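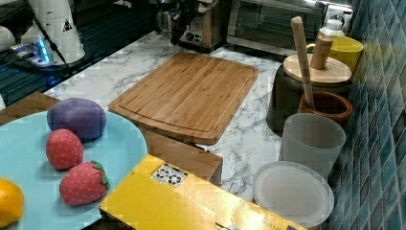 Clostera, Issue 11, page 69

The kitchen at Tistum looks like a kitchen where somebody lives. There is a toaster oven at the back of the counter, a tiled wall, and a plate of plush strawberries where one would expect real ones. The group has used it since April to study one question: how much disorder should a robot see while it learns?

"Before, we cleaned everything away," says the researcher who leads the work. "The robot learned very well, and then we took it to Tillby, to a normal kitchen, and it was lost."

In the new method, which the group calls Doucet, the task stays the same and the things near it change. The robot must move one soft toy to the cutting board. The cups and pots next to the wall are given new places after every few trials. The group recorded 1,339 trials in this way and trained a second model on the same number from a clean counter.

The first model succeeded in 69 percent of the tests at Tillby. I asked whether she was satisfied with it.

"With the difference, yes. With the number, not yet," she answers. "The clean model was much lower. But when I say 69 to my mother, she asks what happens to the other strawberries."

What surprised her is how early the effect comes. After around 400 trials the curve is already almost flat. "So maybe we worked too long. I would prefer now to have fewer trials and more kitchens."

Is soft food too easy? She agrees that it forgives a bad grip. Harder objects are planned next, and the first tests with them start on Friday.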